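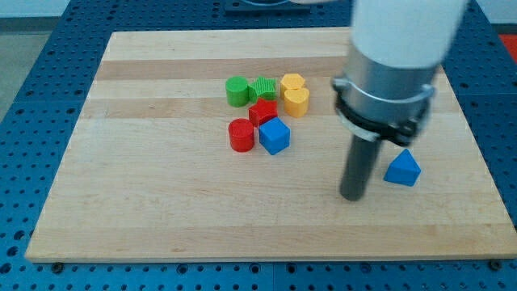 Chapter 3
Complaints About Local Police: Who Receives Them and Who Decides

In most towns the police department belongs to the local government. The town pays for it, and the town can ask it questions. A resident who is not satisfied with the way an officer has treated him or her may therefore complain to the department itself, or to an office outside of it. In this chapter we study both ways, and what happens to a complaint after it has been received.

3.1 A town with two doors

Let us begin with the town of Trastness. For many years the town had only one door for complaints. A resident went to the front desk of the police station, asked for a form and gave it back to an officer at the same desk. Many residents did not like this. Some of them went home without the form.

The town council then opened a second door, a small review office in the public library on James Street. It is open on Thursday until 9 p.m., so that people who work during the day can also come. The office does not investigate by itself. It receives the complaint, gives it a number, sends it to the department and reads the answer before the resident gets it.

In the first year, 21 complaints came through the library and 30 through the station. Students often expect that the second door will make the first one useless. In Trastness both stayed in use, and the council decided to keep them.

3.2 Words we will need

Complaint: a statement, written or spoken, that an officer acted against the law or against the rules of the department.

Intake: the moment when a complaint is received and recorded. A complaint which is not recorded at intake cannot be followed later.

Finding: the answer to the question of what happened. A finding is different from discipline, and in many towns different persons decide them.

Appeal: a request to look at a finding again. In Trastness the resident has 30 days to make it.

3.3 Records

A review office can only review what was written down. Before the reform, the station kept its complaints in paper folders, and the town could not say how many were still open. Now both doors use the same computer register, called Flirix, which was bought from the firm Cluvitex. Each entry shows the date of intake, the present stage and the name of the person responsible for the next step. The resident can see the stage, but not the internal notes – this point was discussed in the council for a long time, and we return to it in section 3.6.

Before you read further

Find out where a complaint about the police can be made in your own town. Write down the opening hours and whether the form exists in more than one language. Keep your notes, as you will use them again in section 3.4, where we compare 2 kinds of intake form.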